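Tiled dining tables and red sauce - is sealing the grout worth it?

Started by groutdoubter, 03/07/2020

groutdoubter wrote:
We bought a square tile-top table in April, white marbled pieces with some gray triangles in between and dark grout. The store was very keen to sell us a bottle of Flitimo sealer with it. I said no. Every time I buy something for the house there's a bottle of something else at the register, and I've got a cabinet full of them already.

Now my brother-in-law says I'm ruining the table because we eat a lot of chili sauce and tomato. I wipe it down after meals and I can't see any harm so far. Has anyone tested this properly, with and without? I don't mean "I sealed mine and it looks great." Mine looks great too and it cost me nothing.

lowcounter wrote:
You won't get a proper test out of a forum. But the glaze on the tile isn't the issue, it's the lines. Tile doesn't care about sauce. Grout does.

samran_s wrote:
Samran Saithong here, I posted in the old thread on outdoor tables. We have the same style of top and I don't baby it. Sauce, crumbs, the lot.

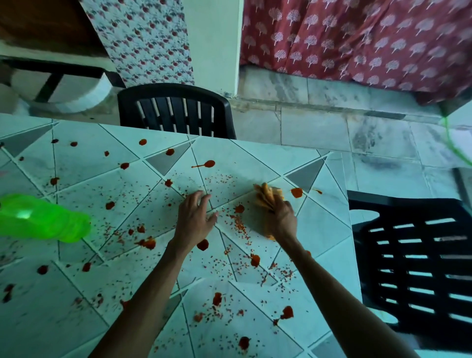 Red sauce on the white tile, cloth out.

My method is cloth first for the worst of it, then a sponge. The grout is dark so I wouldn't expect to see a stain in it if there was one. That's the part I keep coming back to. If I can't see it, is it damage?

groutdoubter wrote:
That's my view too. Though that is a lot more sauce than we get through.

pepperjack40 wrote:
Disagree with both of you. Grout soaks things up whether you can see it or not, and then one summer it starts to smell. I did mine with Midau, two coats, took 40 minutes plus drying. Water beads up on it now. I don't see why you'd argue with that.

lowcounter wrote:
Water beads up on a waxed car for a week or two as well. How long ago did you do it?

pepperjack40 wrote:
Three weeks.

lowcounter wrote:
Right.

tessellate wrote:
Samran, a cloth on sauce with crumbs in it just pushes it along the lines. Scrape it up with an old plastic card first. And use plates, if you don't mind me saying.

samran_s wrote:
I don't mind. I've tried the card. It catches where the grout dips and flicks bits at you. Bread works better than people think. Press a slice down, drag it, lift. It takes up oil, and a cloth only moves oil around.

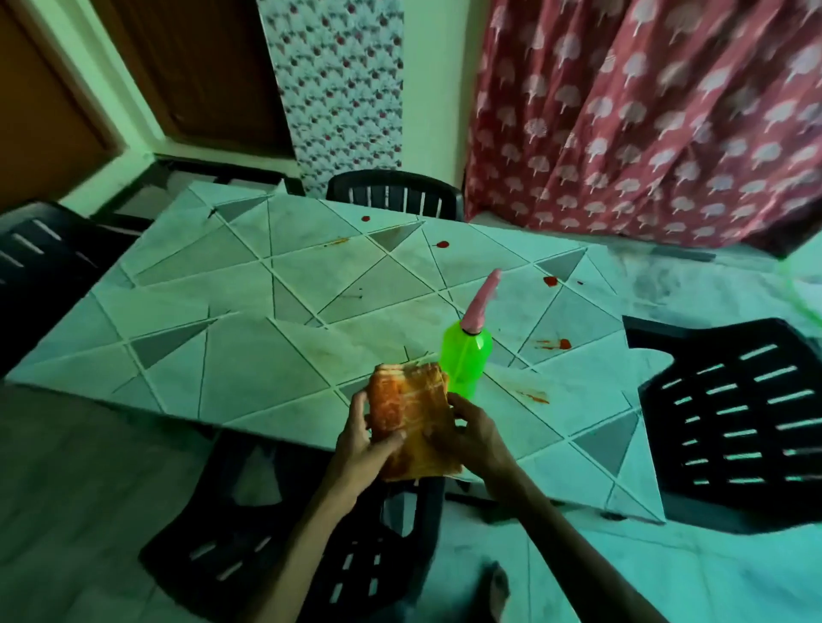

Bread with sauce on it, green bottle behind.

tessellate wrote:
Bread as a cleaning product. I've heard everything now. You're going to be digging crumbs out of the joints for a month.

pepperjack40 wrote:
I'd believe it for oil. I wouldn't do it with the good bread.

groutdoubter wrote:
I tried it tonight with the heel of a loaf and half a spoon of pasta sauce. It did lift the sauce. It also left crumbs, so I had to wipe anyway, and I'm not sure I saved a step. Calling it a draw with a paper towel.

Back to sealer. The Flitimo label says one bottle does 156 square feet. My table is nowhere near that. So I'd be paying for a bottle I'd use a splash of, and then it sits in the cabinet until it goes solid.

mrs_underlay wrote:
Split one with a neighbor. We did that with Urnari and it did both our tables and a backsplash. I can't tell you it made a difference. My neighbor swears it did, but she also had hers regrouted the same spring, so who knows.

lowcounter wrote:
That's the most useful post in the thread. Every one of these stories has something else going on in it. The Domínguez leaflet claims "2,000 wipes" and doesn't say what with, or how hard, or what the thing looked like at the end.

pepperjack40 wrote:
You could say that about any product ever sold. At some point you put it on and get on with your life.

lowcounter wrote:
Or you don't put it on and get on with your life, and keep the money.

mrs_underlay wrote:
What I would say is don't forget the edges. Ours has a raised border and that's where everything collects. I went at it with a toothpick once and I'm not going to tell you what came out.
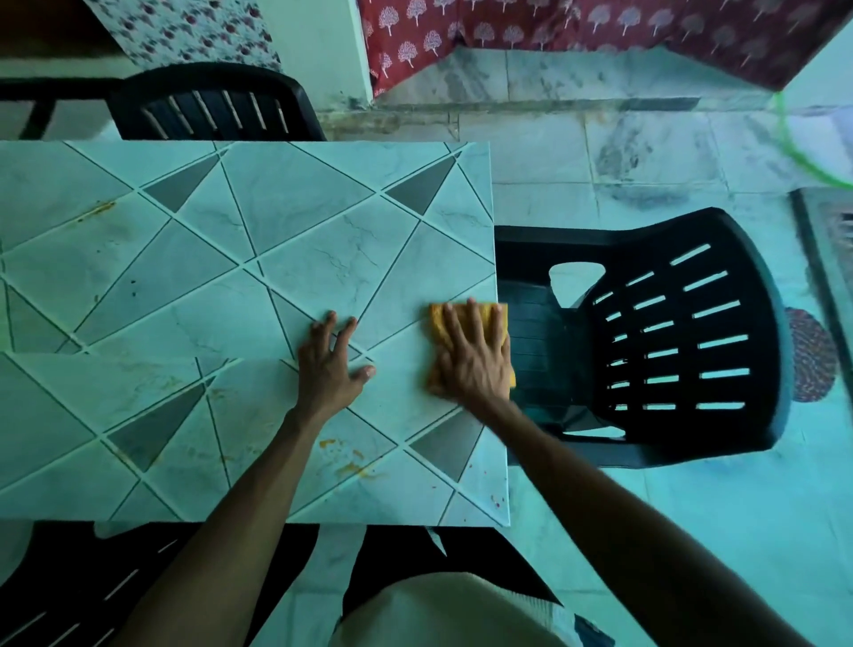
newtile_ana wrote:
Sorry to jump in with a basic one. Can I use vinegar to get orange stains off the grout?

lowcounter wrote:
Skip the vinegar, as acid eats at cement grout over time. Use warm water with a drop of dish soap, leave it a few minutes, then go over it with a soft brush and rinse.

newtile_ana wrote:
Thanks. The lady at the store told me vinegar for everything.

groutdoubter wrote:
Of course she did. Did she have a bottle of it at the register?

OK, I'm going to do half of ours. One side of the middle seam sealed, one side bare, same dinners on both. Pepperjack, if you've got any Midau left over I'll pay the postage.

pepperjack40 wrote:
I've got most of a bottle. Send me a message. And seal the side the kids sit on.

lowcounter wrote:
No, swap the kids over halfway through, or it isn't a test.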